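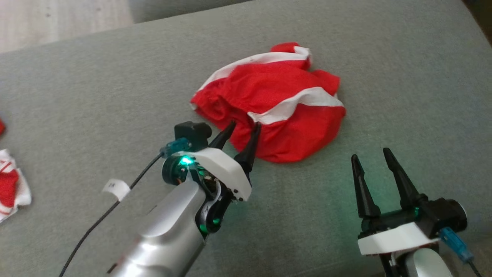 Session 14: Folding from a heap

Welcome back, everyone! Today we start with the cloth bunched up, the way laundry really reaches us - a red one with white stripes is lovely for this, as you can follow a stripe through the folds with your eye.

Find a corner first and be patient about it. Lift, let it hang, then feel along the hem for the next one. Lay it flat, smooth it outward and only then fold.

For August, please read Oda Kristiansen's notes on towels.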